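Notes for session 6. Read before the lab, bring the log sheet.

## What the demonstration data can and can't tell you

Last time we got as far as the claim in the Dravo write-up that a policy trained on hand-held gripper recordings "transfers directly" to an arm. I'd like you to doubt the word "directly". The recordings give you three things per time step: a wrist view, an estimated pose of the tool, and how far the fingers are open. Only the first is measured without much argument. The pose comes out of visual tracking, and tracking is where most of our trouble has been.

Our own set has 1172 episodes. After Janaka Siddiqui ran the filter, 390 were thrown out for pose jumps. A third of the data, in other words, was bad enough for a simple threshold to catch. I have no idea how much was bad and got through, and neither does the threshold.

Clear objects deserve their own paragraph. Glass gives the tracker few stable features of its own, and what it does show is partly whatever lies behind it. A patterned cloth under a plate may help the tracker and mislead the policy at the same time, because the network is free to learn the print and ignore the rim.

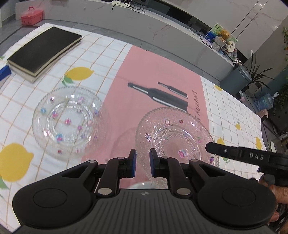 The usual answer is "collect more". Wustau, the toolkit we use for training, has a default of 3000 episodes in its sample config, and I've asked twice where that number came from. Treat it as a guess somebody typed. More episodes on the same cloth will lower your validation loss and tell you nothing new.

### Two-handed tasks

With two grippers you need both poses in a common reference frame. Small errors add up: if each tool drifts by a little in opposite directions, the gap between them is wrong by the sum. Check the relative pose first, then the absolute ones. Dinesh Siddiqui's script plots it (`relpose.py`, in the Borkeck folder). It assumes the clocks agree. Check that too.

### For the lab

1. Pick one episode and plot finger opening against time.
2. Mark where you think contact starts, using the video only.
3. Mark it again using the opening signal only.
4. Write down the difference in time steps, even if it's embarrassing.

Reading: the Dumitrescu notes, sections on time alignment and on held-out scenes. Skip the results table, which reports success on the training tables only.

Corrected log sheets go in the shared folder. The October version has the wrong units for finger opening, so don't reuse it.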